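Danimau sells blankets and scarves from a converted feed store with one long work table and shelves up to the ceiling. The owner opened it after years of knitting for other people's shops. We met on a Wednesday, before opening, and talked mostly about fringe.

She buys much of her yarn from a small mill called Cendora and finishes every piece herself. "People think the knitting is the slow part," she said. "For me it's the ends. A big blanket can take me a whole evening once the knitting is done."

Last year the shop sent out 2,666 pieces, most of them between September and January. She had planned for 3,000 and says she is fine with missing it.

Her method is plain. She cuts the strands a little long, pulls them through the edge in bundles, and trims only after the piece has been washed. "If you trim first, you'll trim again," she said. She combs the fringe with her fingers and keeps the wide-tooth comb for wool that has really matted.

White is what sells. It is also what comes back for cleaning, and she takes it back without charge for the first year. Her advice for storing it is to fold the body of the blanket and lay the fringe flat on top - never tucked inside, where it kinks.
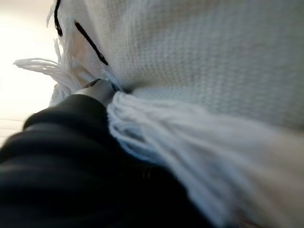

White fringe where the fabric gathers.

Asked about customers who put fringe in the dryer, she shrugged. "It goes fuzzy. Some of them like it that way."

She still has the first blanket she made for the shop, a heavy one in a pattern she calls Skultero. It isn't for sale. She keeps it on the chair by the register and sits on it when her back hurts. The next batch, 100 scarves in undyed wool, should be on the shelves in 10 days.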